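## Open day at Trerkora, Stelbridge: shelf picking

4 September 2020

Trerkora opened its Stelbridge workshop to members in the afternoon. The subject was parcel retrieval from ordinary metal shelving, the kind found in any small pickup point. No conveyors, no totes, no fixed bin sizes. The company's position is that small sites will not rebuild their storage to suit a robot, so the robot has to deal with whatever the last delivery left behind.

The visit began in the Moldovan bay, which holds four test stations. Three were running. The fourth was down with a wrist encoder fault and had its covers off, and a fair part of the group spent longer there than at the working stations. The cable routing through the forearm is tidy. The connector at the elbow is not easy to reach, and the engineer on duty agreed it would move in the next revision.

**The machine.** Droltitent is a two-armed unit on a wheeled base with a head-mounted camera pair. Both arms are position controlled with a force limit at the wrist. Grasp planning runs on a computer in the base, and the arms stop if the link to it drops. We saw this tested by pulling the network cable. The arms held position and did not sag.

**The task.** An operator enters a parcel code, the unit finds the label, clears anything stacked on the parcel, pulls it out and sets it on a bench. The finding step is the slow one. Labels face in all directions, some codes are handwritten, and a box in the middle of a stack may show only a strip of tape. If no code is readable, the unit lifts the nearest candidate and turns it. Several of us asked what happens when the label is on the bottom. It takes one more turn, and the arm needs clear space above the stack to do it. With a full shelf it sometimes has to unload a neighbor first.

**Training data.** The grasp model was built from recordings of people doing the same job, taken from head height so that the view matches the robot's own. The current set holds 3903 recorded picks covering 962 different parcels. Boxes make up most of it. Bags are under-represented, and it shows: at station two the unit took three attempts at a padded envelope and then asked for help. Boxes went better. Every rigid carton we put in front of it came off the shelf, though one was dragged across its neighbor hard enough to lift the corner of a label.

**Two hands.** Most of the technical questions were about when to use the second arm. A light carton in open space needs one. In a packed column, a person will often steady the parcel next to it with the free hand, and the software now tries to do the same. Bags are harder. They have no fixed edges, the contents shift, and a pull on the top alone can leave the weight behind. Trerkora's present rule is one contact high and one contact low, with the upper contact made first — a rule taken directly from the recordings.

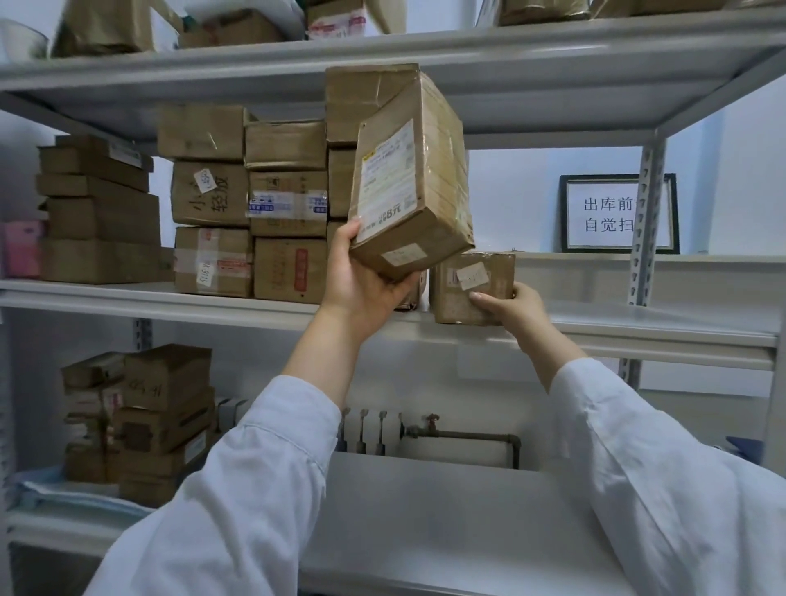
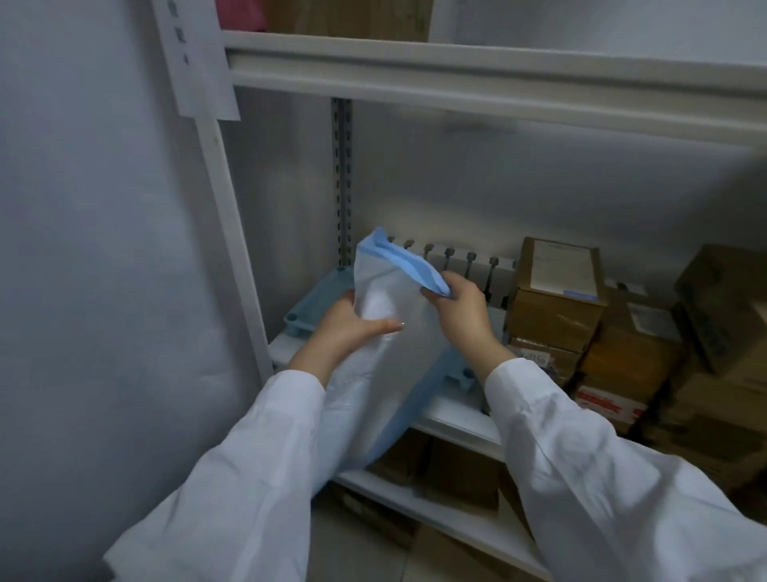
**Lorna Pruitt**
Technical Editor

The first picture has the carton case, with one hand lifting a taped box and the other pressed against a smaller box beside it. The second has the bag case: one hand on the folded top edge, the other low on the front.

Cycle times were not published and we were asked not to quote our own. Battery changes are done by hand. The demonstration at each station ran for 15 minutes, which was too short for station three, where the reshelving routine had only reached the second parcel when we were moved on.

A return visit is planned for April, when the revised elbow should be fitted and the bag recordings extended. Members who want a place should write to the newsletter address with their membership number. Closed shoes are required in the Moldovan bay. The parking lot on the north side is shared with the building next door and fills up by noon.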